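A Day at the Perfume Makers' Open House in Levelik

I have been writing down my smelling notes for nine years, but until this winter I had never stood inside a place where perfume is really made. I had been in shops, of course, and at two fairs, where everything is sprayed at the same time and after one hour the nose gives up. 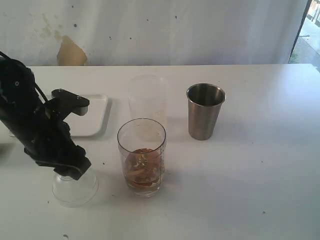 The house of Zerkovitz opens its building in Levelik to visitors once a year, on the last Sunday before Christmas, and on 21 December 2025 I took the early train to be there when the doors opened. The ticket cost 40 and included a small bottle to take home. At the entrance we received a paper plan of the rooms and a bundle of smelling strips with a pencil, which I thought was a good sign. A house that gives you a pencil expects you to write. We were also asked not to wear any perfume, and I had washed my scarf two days before for this reason. Many of the materials that day were smelled from glass and not from paper. I had to learn this. A clear glass tumbler, like the one in the photograph, holds the air above a material much better than a strip does, and you bend down to it slowly and stop before you think you should. With paper I always come too close.

The tour began in the raw materials room on the ground floor. It is colder than the rest of the building and I was glad of my coat. The shelves go up to the ceiling and each bottle has a handwritten label with the name and the year of the harvest. I had expected a strong smell, but the room itself smelled only a little, something like a drawer in which soap was kept. The guide told us they keep over 500 materials, and that a perfumer there uses perhaps 200 of them often. The others wait. A few have waited longer than the guide has worked in the house.

We smelled three kinds of incense resin next to each other. I had read many times that frankincense can be lemony, and I had always nodded at this without smelling it. With the first one I finally did. It was bright, almost like the peel of a green lemon, with pepper behind it. The second was rounder and closer to the church of my childhood. The third I did not like at first. It had a mushroom side, a little dirty, and when I came back to the strip on the train it was the most beautiful of the three. I wrote on it "do not judge before lunch."

After the resins came the vetiver, which is my weak point. I own too many vetivers. They had a smoky one and a clean one, and the guide poured a few drops of grapefruit oil on a separate strip and held the two together like a fan. This is such a simple trick and I have done it at home many times since then. Move the strips apart and you have two materials. Move them together and you have the beginning of a cologne.

The second floor is for compounding, the weighing of the formulas. I found this part more interesting than I had expected. We stood behind a glass wall and watched the scales. I knew that a perfume is made by weight, but I did not understand how small some of the weights are. There was a rose base where one material is used in such a small quantity that it must first be diluted, and then diluted again. If it is forgotten, the guide said, the rose "goes flat like a photograph of a rose." I asked if customers would notice. The answer was that they would not know what is missing but they would not buy a second bottle.

Then there is the maceration room, where the mixed perfume rests in alcohol. It is dark, with steel tanks, and on every tank hangs a card with dates. The current batch of Wuma, their incense perfume, had been resting since the autumn and will be filtered and bottled in March. We were allowed to compare a fresh sample with a rested one. I want to be careful here, because it is easy to smell what you have just been told you will smell. But for me the difference was clear. In the fresh one the alcohol stood in front and the spices were separate, each one speaking in its turn. The rested one was darker and smoother, and the cardamom, which I had noticed at once in the first, I had to search for in the second.

At noon there was soup and bread in the canteen, without onion. I did not notice this until a woman at my table mentioned it. I think it was a thoughtful detail.

In the afternoon we could visit the guests. The house invites a smaller perfume maker every year to show its work in the library on the top floor, and this time it was Toivonen, a brand I knew only from two samples. Their style is quiet. I would say the subject is always cold air, with different things put in it: tar, birch leaves, wet wool, in one case a very dry raspberry. The tar one I admired and could not wear. It opens like a boat that was painted last week, and for the first half hour I was happy, and then the smoke stayed on my skin through the whole trip home and was still in my sleeve the next morning. The birch one I would wear every day in spring. It is short, maybe four hours on me, but those who like something modest will forgive this.

The library itself deserves more time than I gave it. There are old price lists, a few of them with drawings of the bottles, and a notebook with formulas written in code so that a thief could not use them. I would have gladly stayed there for the rest of the day, but the workshop was at three and I had paid for it.

The workshop was the weakest part, I must say. We were too many at one table, and the materials had been mixed before into so-called accords, so you choose between "wood", "flowers" and "spice" and the result is always pleasant. I understand why it is done like this. A beginner with pure materials will make something terrible, and then he goes home with a terrible bottle. Still, I would have preferred to make my own mistake. My bottle has much wood, a little spice and no flowers - it smells like a nice hotel.

Before leaving I bought a bottle of Wuma in the shop, the smaller size. I have worn it nine or ten times now and my opinion of it has become better. The opening is orange peel and cardamom, a little sweet. The incense comes after ten minutes and it is the lemony kind, I am now able to say this, over a dry cedar. There is something milky in the base that I cannot name and that keeps it from being a church perfume. On my wool coat it lasts until the next day. On skin it becomes close after six hours, and this suits me, since I work in a small office. In warm weather I suspect the sweetness will be too much, but I will try it in the summer before I write more.

Some practical notes for those who want to go next year. Take the morning group if you can. In the afternoon the rooms are full, and in the resin room the strips of the earlier visitors are still in the air. Bring an envelope or small bags for your own strips, because in a pocket they all become one smell. The building has many stairs and I did not see a lift, so it is better to write and ask if this matters to you. The tour is offered in two languages and the English one had fewer people. From the station it is a walk of twenty minutes along the river, flat all the way, and there is a bakery halfway that was open even on Sunday.

My strips from that day are still in their envelope on my desk. The three resins are the only ones that I can recognize without reading the pencil.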